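Skiron is a water-based mural paint for outdoor walls, sold in quarts and gallons, and it is the item we get the most phone calls about. Most of the calls are about whether it will stick to something it won't stick to. We have put the long version on this page so that you can read it at night, when we're closed and you're standing in front of a wall. 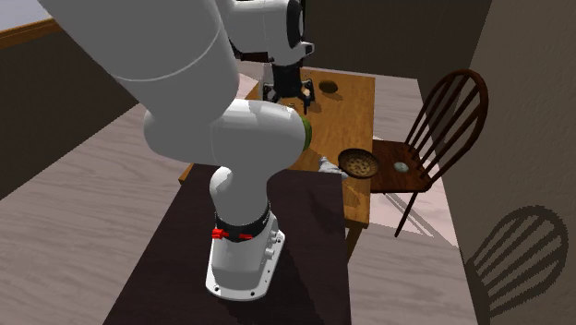
**Clastitz Art Supply, Walls & Murals Department**

# Skiron Mural Acrylic

Item 3126. Quart or gallon. Choose color at checkout.

Skiron is a heavy-pigment acrylic made for brick, block, stucco, primed wood and primed metal. It goes on with a brush or a roller. It dries to a flat finish, flatter than house paint, and people who photograph murals for a living (there are a few, and they all seem to own the same vest) like it for that reason. Glare on a wall painting is a misery, especially on the south side of a building.

It comes in 144 colors. You won't need that many. Most of our regular muralists buy nine or ten and mix the rest in deli tubs, and then come back for more white. If you're ordering for a first wall, buy twice the white you think you need and half the purple.

## What's in the can

Acrylic binder, pigment, water, a little thickener, a little something to keep it from growing a beard in storage. The full sheet is available at the counter or by email. The pigments are picked for staying put in sunlight, with one exception noted below under "The pink."

There is a smell. It's mild, and it's gone when the paint is dry. Anybody who came up through spray cans will think it smells like nothing at all.

## Coverage

A quart covers some 100 square feet in one coat over a smooth primed wall. On bare block it covers a good deal less, and on that rough 1970s stucco that looks like cake frosting, we decline to give a number. Paint a test patch the size of a door and do the arithmetic from there.

Dark colors over a white primer usually take one coat. Yellows and oranges take two. Yellow over black takes patience and a second job.

## Colors

The chart is arranged by number, since the names were given up on early. A few did get names anyway, mostly from the people who use them:

- **Sầm** is a deep blue-gray, the shade of a sky that's about to ruin your afternoon. Huệ Tôn, who mixes the store's custom orders, worked it up as a one-off for a shadow color and then had to make it over and over. It's now a stock color. It does the work that people usually ask black to do, and it doesn't punch a hole in the wall when you stand back.
- **Number 40** is a brick red that looks wrong in the can. Leave it alone. It dries right.
- **Number 61** is a warm white. Use it for skin highlights, clouds and any lettering you don't want to look like a parking sign.
- **Number 62** is a cool white, and it does look like a parking sign.
- **The pink** is fluorescent. It is glorious for two summers and then it is beige. We sell plenty of it to people who have been told this, and we respect their decision.

Screens lie about color, and yours lies differently from ours. Hand-painted chips are available for a small fee that comes off your first gallon. The chips are painted by whoever is on shift, so if one has a thumbprint in it, that's free.

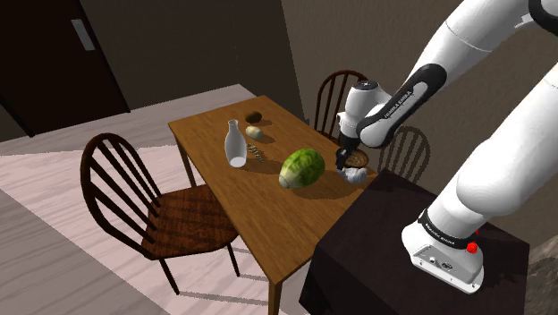 *Still life with white vase.*

## Preparing the wall

We know. You want to paint. The wall has been there for ninety years, though, and it has been collecting things.

1. Wash it. A stiff brush and a bucket will do for a small wall, and a rented pressure washer for a big one. Keep the pressure washer off old mortar unless you have always wanted to own a pile of bricks.
2. Let it dry for two full days, or three in damp weather. Tape a square of plastic to it overnight. Fog on the inside in the morning means wait.
3. Scrape anything that moves.
4. Patch the holes with an exterior filler. Let the patch cure for as long as the tub says, and ignore your cousin.
5. Prime. We stock Iment, a white masonry primer that gets along well with Skiron and with most other acrylics. Gray Iment is on the shelf beside it for people doing dark backgrounds.

Fresh stucco and new concrete need a month before any of this. The surface is too alkaline before then and will push the paint right off, generally a week after the unveiling.

## Getting your drawing onto the wall

Everybody has a method and everybody is a little snooty about it.

A projector is quick, needs darkness, and will turn every moth in the county into a collaborator. A chalk grid is slow and cheap and works at noon. The scribble grid, where you cover the wall in random marks, take a picture and lay your sketch over it on a phone, is a fine method that will bring at least one neighbor out to ask what you think you're doing. Have the permit in your back pocket.

Whatever you use, draw with something Skiron can cover. Chalk is fine if you dust it off. Watercolor pencil is fine. Permanent marker will come back up through four coats like a bad rumor.

## Brushes, rollers and thinning

Use synthetic bristles. Natural hair drinks the water out of the paint and turns into a mop. For block, get a roller with a long nap. For smooth walls, a short one, and a small foam roller for clean color fields.

Thin with water, up to a tenth by volume. Past that the color gets streaky and the binder gets weak. If you want washes and glazes, thin with our clear mural medium instead, and go as sheer as you like. Several of the best skies in town are three colors and a gallon of medium.

You can spray Skiron through an airless rig if you strain it first. We've also been asked whether it can be put into a homemade aerosol can. Please don't.

It works well under and over spray paint. Let the spray paint cure a day before brushing on top of it, and scuff it a bit if it dried glossy.

## Weather

Work between 50 and 90 degrees, with no rain due for the rest of the day. A wall in full sun is much hotter than the air, and the paint will dry on the brush before it reaches the building. Chase the shade: west walls in the morning, east walls after lunch.

We are asked every December whether a mural can be finished before the holidays. In our part of the country the answer is no, and it was no last year.

## Topcoat

Once the painting has had two weeks to cure, you can coat it with a clear anti-graffiti finish. Use a sacrificial wax type if the owner will pay to have it redone after every cleaning, and a permanent type if the owner says "sure, sure" to everything. Try any clear coat on a corner first. Some of them add shine, and you paid for flat.

There's an old argument about whether a wall should be coated at all, or left to take its chances with everybody else's paint. We sell the clear coat and we sell the paint. You'll have to get your philosophy somewhere else.

## Sizes and ordering

| | |
|---|---|
| Item | 3126 |
| Sizes | Quart, gallon |
| Colors | 144 |
| Finish | Flat |
| Dry to touch | 30 minutes on a mild day |
| Recoat | 2 hours |
| Full cure | 2 weeks |
| Cleanup | Soap and water, promptly |
| Storage | Keep from freezing |

Custom mixes are by the gallon only, with a minimum of five gallons. Bring a sample at least as big as a playing card. We have matched to leaves, tile, a bowling shoe and the inside of a mitten. We couldn't match to a memory of somebody's grandmother's car, although Huệ gave it two tries.

Allow a week for custom color. Write the batch number down somewhere other than the lid, which you will lose or paint on.

Unopened stock colors can be returned within sixty days. Custom colors can't be returned, including the ones that looked fine until you got them home. If a can arrives dented but sealed, it's almost certainly good; if it arrives unsealed, take a picture, call us, and apologize to your porch.

## Common questions

**Can I use it indoors?**
Yes. It's flat, so it scuffs. Keep it above shoulder height in any hallway with children or amplifiers in it.

**Will it stick to vinyl siding?**
No.

**What about vinyl siding that's been sanded?**
No.

**How long does a mural last?**
On a sound wall, primed, facing north, a very long time. Facing south, you'll want to touch up the reds sooner than the blues. Most walls change owners before the paint gives out.

**Can I leave the lid off over lunch?**
You can. Skim the skin off when you get back and don't stir it in.

**Do you give a school discount?**
Yes, on gallons of stock colors. Send the order from a school email address and we'll take it off before you pay. The pink is included.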